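Varberg open day, quick notes before I forget it all

3/15/19

Ok so I said I'd write this up and it's nearly midnight so it's going to be rough.

Got to the Varberg building late, wrong entrance, walked all the way past the loading docks. Dumisani Steyn was already halfway through the intro. Missed the coffee too. Badge said visitor 846, no idea what numbering they use.

First hall was the Ernik line, the packing one. Loud. Fast. Nice to watch for five minutes and then you've kind of seen it. A guy next to me asked about maintenance costs and got a very long answer with no number in it. Keabetswe Modise did the safety talk and she was good -- short, clear, let people try the stop button themselves. My ears were ringing by the time we got out of there.

Then upstairs, smaller room, max 20 people at a time so we had to wait in teh corridor. Worth it.
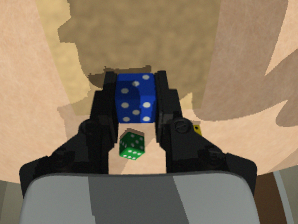

What I came for was the Vumcombe demo, the simulator side. Everything runs in software first, picking and placing dice on a table, and Jirayu Wannasri had it up on the big screen and took questions the whole way through. I asked why dice and he said cheap to model, easy to tell which way up they are. Fair. You can really see that with the blue one in the fingers, the five on one face and three on the next, so if it gets turned in the grip you'd know right away. The little green one right underneath bugged me though. Seems like an easy thing to bump on the way down? He said crowded tables are where they spend most of their time now, and that shadows give them more trouble than the grip does. Believe it, there were shadows all over that table, even across the die itself.

Somebody behind me wanted to know how long a run takes. Up to 11 minutes for a full set on their machine, longer if they turn the lighting up. Bongani Matlala is writing the scoring part and has a list of 31 table layouts he wants in before December. He showed us a few on his laptop, I was at a bad angle and saw mostly glare.

Skipped the Ban talk. Hungry. Sandwiches were gone except egg.

Still want to ask about friction, how they set it and whether they ever check it against a real gripper. Forgot completly while I was standing there. Sarmīte Ots gave me her card so I'll email her -- if she answers I'll put it up here.

Parking was free btw, use the north lot.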